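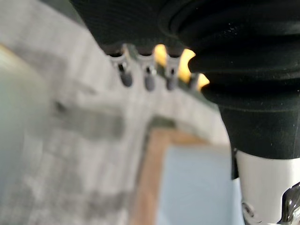

Black sleeve, dark pins, and a little yellow showing through at the seam.

Stories > Short Fiction > The Warneck Shed

The Seat

My mother wanted a chair she could get out of. She had been saying so since August, in the mild voice she used for things she had already given up on, and I suppose that was why I carried the plans down to the Warneck shed one evening and asked whether anybody minded if I took up a bit of floor.

They didn't mind (they never do, bless them, so long as you sweep), and so the robot and I got started. I called it Tredari, after the street where I grew up, and I had spent three winters teaching it to hold things without squeezing them to death. I was proud of that robot the way other people are proud of a tomato! It had silver arms and a good deal of patience, and it picked up every bolt as though the bolt might be asleep.

The chair was to tip forward, slowly, and set a person on her feet. I had found a motor from an old Gridura bed, and a drawer of gears that came with the shed, and I had written 613 lines of instructions on the backs of seed catalogs before I typed in a single one. What I lacked was any notion of how my mother sat. I knew how she cooked and how she drove and how she hummed while looking for her glasses, but I had never once paid attention to her sitting down.

So I drove over with a tape measure and a bag of plums, and we had tea, and I watched. She lowered herself sideways, with a hand on the table, and looked out of the window the whole time so that I wouldn't notice. I wrote nothing down. I ate my plums and drove back to the shed with the radio off, and that night we began to try how the pieces might go together.
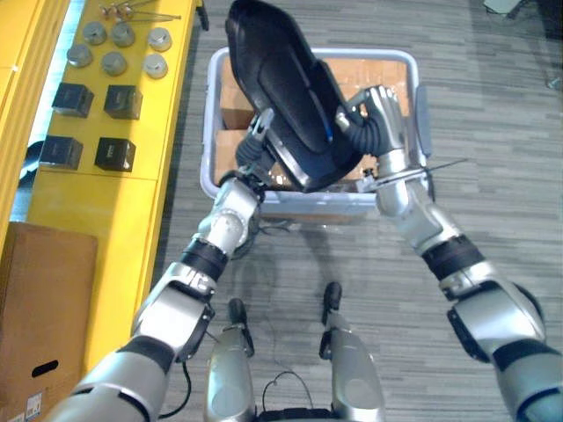 "Will it throw me across the room?" she asked me on the telephone.

"It'll take 33 seconds to lift you, Mom, and it'll stop the moment you let go of the button."

She thought about that for so long that I could hear her kettle starting up. Then she said she would want a blue cushion, and that Mrs. Russo next door would have to be allowed a turn, and I said of course she would, everybody could have a turn. I went back to the bench with the phone still warm in my pocket and told Tredari about the cushion, feeling only a little foolish, and we worked on until 11, the two of us, sorting out which pin belonged in which hole. 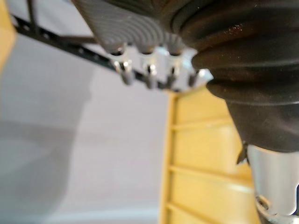
The First Sitting

She came in her good coat. She walked once around the chair, patted the robot on its silver forearm as she might have patted a horse, and asked me where she should put her handbag.

Contact the editors | © The Warneck Shed Stories | Back to top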